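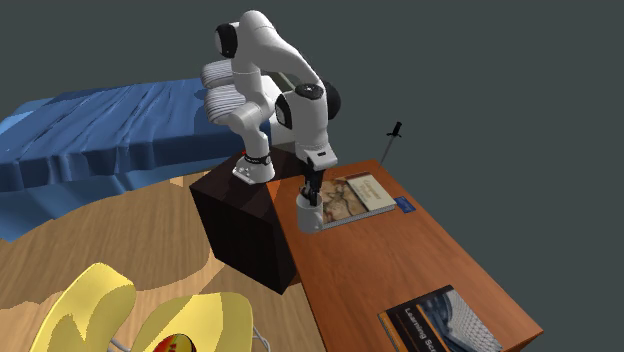

White arm on its pedestal, left end of the desk.

Mar 26, 2018

The Skestari render box moved out of the office and into the hall closet over the weekend. These are my notes on the fan setup, mostly so I can find them again.

The closet holds heat. With the door shut and a long render going, the air inside reached 38 C before I stopped the job. The CPU was at 80 C by then and the stock cooler was at full speed, audible from the kitchen.

First attempt was a Wakmont exhaust fan in the transom, wired to a plain thermostat. It moved enough air, but there was no intake, so it pulled against the door seal and whistled. I cut a slot along the bottom of the door and covered it with mesh. The whistle stopped. Closet temperature under the same load came down by 15 degrees.

The second problem was control. The Wakmont thermostat has a fixed band and cycles the fan every few minutes. I replaced it with a Grandine PWM controller and put the probe at shelf height, behind the case. The curve is flat until the probe warms up, then linear to 3000 rpm. It almost never gets there.

Two notes on the Grandine unit. The manual has the tach and PWM pins swapped in the wiring diagram — follow the silkscreen on the board. It also forgets its curve after a power cut unless you hold the save button until the light goes off. I lost an evening to that one.

Network is a single cable run under the baseboard to the switch. Remote desktop over it is fine for everything except scrubbing the timeline.

Still to do: a dust filter for the door slot, and a proper shelf. The current one sags. I will look at it again in May, when the hall gets warmer.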